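Millness Toy Lending, Mura project
Progress report to the Zirnard fund
November 22, 2023

Sorry this is short on polish, wanted it to reach you before the holiday. Covers July up to now. The spending sheet comes separately, same layout as last time.

Where we are

Lending is open. 78 families signed up, mostly from Millness itself, the rest from out along the Dong road. Slower start than the plan said, then a jump once school went back. We had July down as the opening month in the original application and missed it because the shelving came late. Opened the week the shelves went up, with half the labels still handwritten. They are still handwritten.

The room is the same one as in the application. Carpet stayed, we priced taking it up and decided against it. Money went to storage instead, as agreed by email. If you need that change written up properly let me know what form it should take.

What has been bought

Metal trays with lids, 20 of them. Shelving. Mesh bags for the washing machine. Labels and a label printer that we have not got working with the laptop. Small sewing kit, thread, spare felt, replacement eyes. A box of replacement stickers for puzzle cubes, which was a bad buy, they lift at the corners after a few loans. Won't reorder. Better to look for cubes with colored plastic all the way through when the current ones wear out.

The trays cost more than the plastic tubs in the plan. I know that was queried. Reasons are the same as before: they wipe clean, they don't hold a smell, and they stack on the shelf without bowing. The tubs we trialed in spring cracked at the corners and we were throwing them away. So far not one tray has had to be replaced. A couple of dents.

Sorting and packing

This is the bit that took the most working out. At first everything came back into one big pile and got sorted when there was time, and there was never time. Soft toys ended up mixed in with puzzles, puzzle pieces ended up inside the soft toys' bags, and a wooden train was missing for most of September (it was in with the puppets).

Now one table is for packing and the rule is one loan at a time. Soft toys go in a tray with a lid. Puzzles and cubes wait on the side until the tray is done, then get their own. Anything with felt pieces or sewn-on parts gets a look at the stitching before the lid goes on, since those are the parts that come home loose. Long skinny toys go in on the diagonal. Big bears don't fit at all and get bagged. 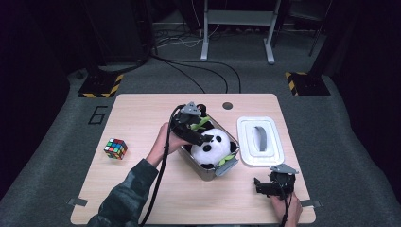 How are soft toys cleaned between loans?

Each one is washed in a mesh bag on the cool cycle and air dried overnight on the rack. Toys with felt or glued parts are sponged by hand, then left on the rack the same way. A toy goes back on the shelf only when it is dry all the way through.

Loans and returns

Loan period is set at three weeks. Late returns are common and we're not charging for them. A reminder text goes out and most things turn up in a few days. Over 8 items have been written off as lost or past mending so far, mainly small plastic figures. Expected more than that to be fair.

Most asked for: soft animals, by a long way, then wooden trains, then puzzle cubes (older kids, and a fair number of parents). Board games hardly move. We have too many of them because they're what people donate. I'd like to stop taking them until spring, will put a note on the donation box.

Baby toys are short. The teething rings and rattles can't be lent under our own hygiene rules so that shelf is mostly cloth books, and the cloth books are nearly always out.

Condition of stock

Mixed. The soft toys are holding up better than I thought, the seams go before the fabric does. Felt leaves, felt ears, felt noses all need redoing sooner or later. Repairs were taking place whenever, now they're on Thursdays after closing, and the mending basket gets emptied most weeks. Not every week.

Jigsaws are a problem. Checking a big jigsaw takes longer than anyone has and if we don't check it the next family gets one with a hole in the sky. For now only the small ones are lent. The large ones are in the back cupboard, boxed, could be sold at the spring fair if you have no objection to donated stock being sold. Please confirm either way, this is holding up the cupboard.

What hasn't gone well

The catalog. It was meant to be online by the end of summer and it is a spreadsheet. Families ask what we've got and somebody has to go and look at the shelf. Photos of the items are done for the soft toys and about half the wooden ones, none of the games. The laptop is slow but that isn't the reason, it's hours.

Opening times. Saturday mornings are packed, the weekday afternoon session is very quiet, some weeks there's no one for the first hour. We'd like to move it later so people can come after work. Needs the building's agreement, have asked, waiting on a reply.

The Dong road families. Bus is poor on that side and the ones without a car come once and don't come back. We tried a drop-off at the school there in October. Seven families used it, all returned everything on time, which is beter than we manage in town. Would like to make it monthly. Cost is fuel and an afternoon, and it can come out of the travel line, which has barely been touched.

Money

Underspent on travel and printing, overspent on storage by the amount already agreed. Cleaning supplies running slightly high, I bought a large drum of detergent that will see us through to summer so it will even out. No other changes. Receipts are scanned, two are faint, I can ask the store for copies if your auditor needs them.

Next

Finish item photos, games last. Get the catalog up in some form even if its ugly. Monthly drop-off on the Dong road if you approve the travel spend. More cloth books. Labels printed. Replace the worn puzzle cubes. Move the weekday session.

Need from you: a yes or no on selling the big jigsaws, a yes or no on the travel line, and the date you want the final report. The letter says one thing and the website says another.

Spending sheet to follow by Monday.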